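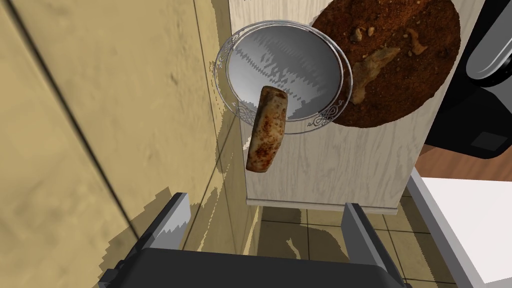

*Baked food and a round silver plate with a scrollwork rim.*

## New arrangements for food and drink at the Trust's buildings

Oct 17, 2019

The Rurnville Halls Trust has completed its review of the rules on food and drink in its three public buildings. The new arrangements apply to all bookings for dates from the start of November, including bookings already confirmed. Hirers with a confirmed booking have been sent a copy of the revised conditions with their October statement, and a printed set is kept at the front desk of each building.

The previous rules were written when the Trust managed only the Tastar Hall. They were extended to the Skyrme Rooms and later to the Dratport Reading Room with very few changes, although the three buildings have quite different kitchens and are used in different ways. The Tastar Hall has a full kitchen with a serving hatch. The Skyrme Rooms have a small preparation area with a sink and a refrigerator, and the Dratport Reading Room has a kettle point only. A single set of rules for all three had led to a good deal of correspondence, much of it concerning whether hot food could be served at Dratport. The new conditions set out the position for each building separately.

### What hirers told us

The Trust wrote to all regular and occasional hirers in the spring and received 73 replies. We are grateful to everyone who responded, and particularly to those groups which sent detailed notes on the kitchen at the Tastar Hall.

The most common request was for earlier access to the kitchen on the day of an event. Under the old rules, the kitchen could be entered only at the start of the hire period. Groups preparing a sit-down meal found that they were paying for the use of the main hall for much of a morning simply to have the ovens switched on. Several hirers also asked for clearer guidance on what crockery and serving ware is included in the fee, and for a proper list to check against at the end of the evening.

A smaller number of replies dealt with outside caterers. Some hirers wished to see a list of approved firms. The Trust has considered this and has decided against it for the present. Hirers remain free to engage any caterer they choose, provided that the caterer is registered with its local authority as a food business and holds public liability insurance. Copies of both documents must reach the bookings office before the event.

### The Tastar Hall

The kitchen may now be booked separately from the hall. A kitchen-only period can be added before the main hire, and is charged at £19 for the whole period, whatever its length, as long as it falls on the same day. The hall itself must not be used during this time, as it may be let to another group. Deliveries should be brought in through the yard door.

Both ovens were serviced over the summer. The seal on the left-hand oven has been replaced and the temperature dial has been reset, so that hirers who had grown used to setting it higher than the recipe required should no longer do so. The hot cupboard is to be used for keeping food hot and for warming plates. It is not suitable for heating food from cold.

Hot food placed on the hatch should be served promptly. Where a buffet is laid out in the hall, hot dishes should not stand at room temperature for more than 2 hours, after which anything left must be thrown away. Chilled dishes should be brought from the refrigerator in small amounts and topped up as needed.

The deep-fat fryer has been removed. It had not passed its last inspection, and the cost of a new extraction hood could not be justified by the number of groups using it. Portable fryers may not be brought into any of the Trust's buildings.

### The Skyrme Rooms

Cold food, and hot food which arrives ready to serve, may be offered in both rooms. Cooking on the premises is not allowed. Hirers may use their own insulated boxes and plug-in warming trays, on the understanding that only one warming tray is connected to each wall socket and that extension leads are not used. The wiring on the garden side dates from before the Trust took over the building, and is due for renewal next year.

The carpet in the Upper Room was cleaned in August at considerable expense. Red wine, beetroot and dishes containing turmeric may not be served there. The Trust recognises that this will be a disappointment to some groups and is willing to move such bookings to the Lower Room, which has a tiled floor, at no extra charge where it is free.

The refrigerator is emptied every Monday morning. Items left in it are disposed of, including unopened items, and cannot be replaced or refunded.

### The Dratport Reading Room

Tea, coffee, soft drinks, biscuits and cakes may be served at the rear tables. No food or drink may be taken to the shelves or to the map table. Hot food is not permitted. Groups wishing to hold a lunch in Dratport are advised to ask the bookings office for details of other premises in the town, as the Trust has no other building there.

Fruit may be eaten provided that peel and cores are placed in the lidded bin by the door. This point was raised by the reading circle and has been added at its request.

### Crockery, cutlery and serving ware

A full count was carried out at the Tastar Hall in September. The hall now holds 622 pieces of white crockery in usable condition. Chipped and cracked items have been withdrawn, among them most of the old green-banded tea service, and sets are once again stored by type on marked shelves. Hirers are asked to return items to the shelf from which they were taken. Cups should be hung, and not stacked – the handles on the present pattern are easily broken.

The use of standard crockery and cutlery remains included in the hire fee. Breakages should be entered on the sheet inside the cupboard door. Reasonable breakages will not be charged for, but a larger loss may be deducted from the deposit.

Hirers may bring their own serving ware to any building. The Trust's insurance does not cover it, and valuable items should not be left overnight. Those bringing silver or silver-plated pieces may find the following notes useful, which have been prepared in answer to a question raised by more than one group:

- Silver should be washed by hand in warm water with a mild washing-up liquid, and dried at once with a soft cloth. It should never be put in the dishwasher at the Tastar Hall, which uses a strong detergent.
- Egg, salt, vinegar and mustard will mark silver if left in contact with it. A paper or glass liner is recommended for dishes of this kind.
- Knives should not be used to cut food on a plated surface, as scratches in the plating cannot be polished out.
- Raised or pierced decoration holds both polish and crumbs. A soft brush is better than a cloth for these parts.
- Rubber bands and rubber gloves should be kept away from silver, as rubber causes tarnish.

### Labelling and allergens

Commercial caterers are bound by law to provide information on allergens, and the Trust expects them to do so at every event. Private hirers and clubs serving home-made food are not always under the same duty. The Trust nevertheless asks that every dish on an open table carries a card giving its name and its main ingredients. Blank cards and holders are kept in the drawer under the hatch at the Tastar Hall and at the front desk in the Skyrme Rooms.

Attention is drawn in particular to pastry items, where the filling cannot be seen. Meat and meat-free rolls should be set out on separate plates, with separate tongs, and should be labelled at each end of the table if guests are likely to approach from both sides. Where nuts or sesame seeds have been used, this should be stated even if the amount is small.

### Waste and clearing up

Each building now has separate bins for food waste, mixed recycling and general rubbish. Cooking fat and oil must not be poured down any sink. A blockage at the Tastar Hall in February closed the kitchen for several days and led to the loss of two bookings. Fat should be allowed to cool and taken away by the hirer in a sealed container.

The kitchen should be left with worktops wiped, the floor swept and the ovens switched off at the wall. Tea towels are no longer supplied, and hirers should bring their own.

### Further information

Questions about a particular event should be put to the bookings office in writing, giving the name of the building, the date of the hire and the kind of food to be served. The office is open on weekday mornings. Requests to add a kitchen-only period to an existing booking at the Tastar Hall may be made at the same time, and will be dealt with in the order in which they are received. Kitchen-only periods in the week before Christmas are already in demand, and early application is advised.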